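Moved my tokens to a new wallet and now the staking page says I have nothing. Help?

Posted by Leidy Arboleda
September 18, 2023

Hi all, hoping somebody here has run into this. I've been holding Nakach tokens since February, nothing huge, 300 of them, and I had them staked through the Grivgate app on my phone. The phone was getting old and slow so I set up a new wallet on my laptop (Bronska, the browser one) and moved everything across. Or I thought I did!

The tokens I hadn't staked showed up fine. But when I connect the new wallet to the staking page it says my staked balance is zero and my rewards are zero too. Before the move it said I had 166 staked. I have both recovery phrases written down on paper, and the old phone still turns on. I haven't deleted anything.

So did I lose them? And is there a way to get the staked part over to the laptop without paying a ton in fees? I wrote to Grivgate support and got an automatic reply and then silence.
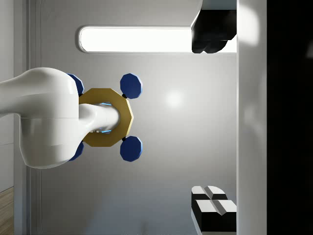 White arm, gold ring and dark blue discs, computer rendering

Replies

Segundo Llanos

Deep breath, you're almost certainly fine. I did the exact same thing last year and spent a whole evening feeling sick over it.

Staked tokens don't sit in your wallet. They're locked in the staking contract, and the contract remembers which address put them there. When you "moved everything," the app only sent what was free to send. The staked ones are still tied to your OLD address, and your new wallet is a different address, so the page shows zero for it.

What I'd do:

Open the old wallet on the phone and connect that one to the staking page. You should see your 166 again. If you do, stop worrying.

Hit unstake. There's a waiting period, mine was 5 days, but check what yours says before you confirm (it's on the same screen, in small gray letters). 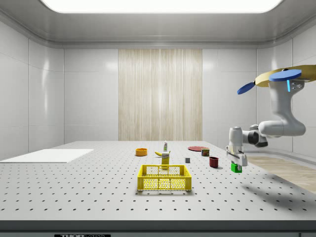

When the wait is over, claim the tokens. Claiming is a separate button and it costs a small fee, so leave a little of the network coin in the old wallet. I'd emptied mine completely and had to send some back, which was annoying.

Send a tiny amount to the new address first. Once it lands, send the rest and stake again from the laptop if you still want to.

The other way is to import the old recovery phrase into Bronska as a second account. Then there's no unstaking and no waiting, you just switch accounts when you want to look at your stake. I'm lazy so that's what I ended up doing with my Mamani tokens. Just type the phrase into the wallet itself and never into a web page, okay?

Rosario Rinaldi

What Segundo said. I'd add one thing, watch out for messages now that you've posted this. Every time I ask anything about a wallet in public I get "support agents" in my inbox wanting to "sync" it for me. Real support won't ask for your phrase. Block them and move on.

Also, take a look at your rewards before you unstake. On some pools you lose whatever you haven't claimed yet. I gave up 20 tokens that way and I'm still mad about it.

Nelu Crăciun

same thing happened to me, never got an answer from support either. i just bought more on the new wallet lol

Leidy Arboleda

Segundo, THANK YOU. I charged up the old phone, connected it, and there they are, all 166 plus the rewards. I'm going to claim the rewards first like Rosario said and then import the phrase on the laptop. And yes, I already have two "agents" in my messages. Blocked!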